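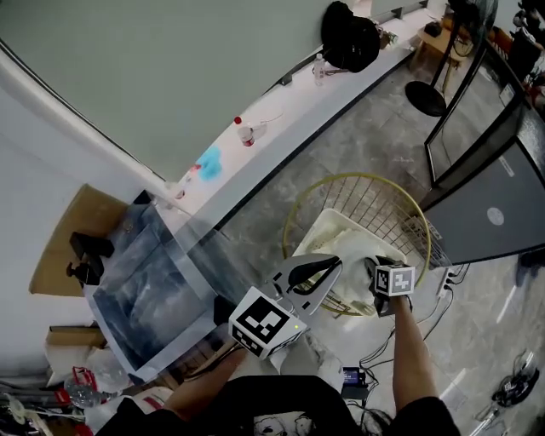
The second season of Jundale starts without a recap. There is no "previously on," no quick run of clips, no voice reminding you who betrayed whom. The Skulora logo fades, and a woman is standing in a train station with a letter, and you are supposed to know why the letter matters. I watched the first season closely and I did not know. A lot of people will be meeting this episode in even worse shape than I was, with a round wire laundry basket on the tile floor and both hands busy over it, looking up when the music changes. They will be lost before the opening titles, and I don't think that is their fault.

It has been two years since the last season ended. In that time Skulora has put out a great deal of other television and asked us to care about all of it. The service knows better than anyone how long the gap was. It also knows exactly which of us finished season one and when. Of all the companies in a position to say "let me refresh your memory," a streaming service is the best placed, and it has chosen to say nothing.

The usual defense is that recaps are a leftover from broadcast. When a show aired once a week and you might have missed an episode, the network had to catch you up. Now every episode is sitting there in a row, so if you have forgotten something you can go back. In theory I can go back and watch an entire season of television to find out about a letter. In practice I have a job, and I will pick up my phone, type the name of the show, and read a plot summary written by a stranger. That is the recap. Skulora has just handed the work to somebody else.

There is a second defense, which is that recaps spoil things. This one has some merit. If the clips bring up a minor character who has not been seen since the pilot, you can be sure that character will walk through a door within the hour. Jundale's first season did this badly. Before the finale it showed us the brother, who had been gone for most of the season, and the big surprise at the end was the brother. I remember groaning at the screen. But that is a complaint about a careless recap. A good editor can include three or four things the episode doesn't need and hide the one it does.

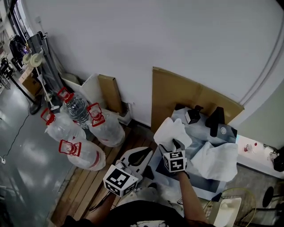 A crumpled white cloth, a white wall.

Good recaps used to be one of the small pleasures of watching a series. They had a rhythm. They told you what the writers thought the story was about this week, and sometimes that was news to you. Lilla, the hospital drama Skulora canceled after one season, had the best I have seen in years. Each was cut around a single relationship, so by the time the episode started you already had the right two people in your head. The show itself was uneven. I still never used the skip button on the recaps.

And there is a skip button. I keep coming back to this. Viewers who watch a whole season in a weekend do not need reminding of what they saw at lunch, and I have sympathy for them. They can press one button. The person coming back after a long break has no button to press. Leaving the recap in costs the fast watcher almost nothing, and leaving it out costs the slow watcher the first half of the episode.

It costs the show something, too. Jundale has more than 20 speaking parts, three timelines, and a map. The writing is careful and it deserves to be followed. When I went back and read up on the letter, the train station turned out to be a lovely scene, quiet and sad, with a nice bit of acting when she decides not to open the envelope. I got none of that the first time. I was busy trying to place her face.

I am not asking for much. Put a proper recap in front of every season premiere, have a person edit it, and keep it under two minutes. For the later episodes a short one would do, and those could be off unless you turn them on. Skulora already makes trailers, teasers, and behind-the-scenes clips for this series. It has the footage and the people.

The third season is supposed to start shooting in May. By the time it reaches us I will have forgotten the letter again.

By the Nnaji television desk
August 25, 2024
41 comments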